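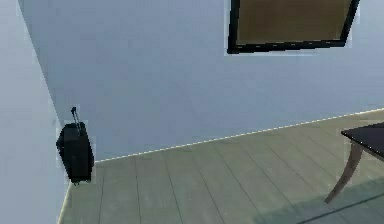
Suitcase in the corner, framed picture on the back wall.

Scuffs flash after touch-up on matte wall paint

Posted by Solène Hoarau

Bedroom walls, pale blue-gray, matte. I touched up a few scuffs in May using paint from the original can (Hisholm, mixed at the Nidard store). Straight on, the spots match. From the side, in late afternoon, they read darker and slightly shiny. I used a 2 inch brush and two coats. Is there a fix short of repainting the room?

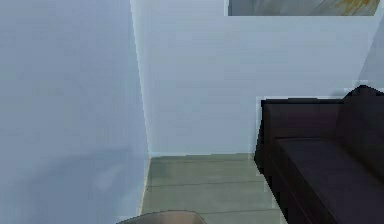
The can had been open for a year and I stirred it by hand for a minute or so. The drywall is skim coated, if that matters.

Kiyoshi Hirose

That is called flashing. The color is probably fine and the sheen or texture is off. A brush leaves ridges that a roller doesn't, and two coats over a sound finish build up a thicker film. An old can also settles -- the flattening agent drops to the bottom and a minute of stirring won't lift it all.

Sand the spots lightly, wipe off the dust, prime any bare filler, then apply one thin coat with a 3/8 nap mini roller. Feather outward 9 inches past the repair. Wait overnight before judging it.

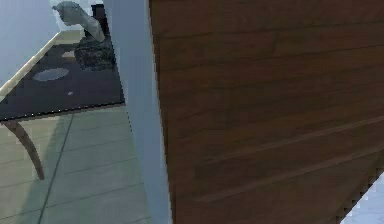
If it still shows, roll that wall from corner to corner. A break at an inside corner is hard to see, so the other walls can stay as they are.

limsakul610

just repaint the wall, I tried spot fixes 3 times in my hallway and could see every one. get a fresh can, the old one is done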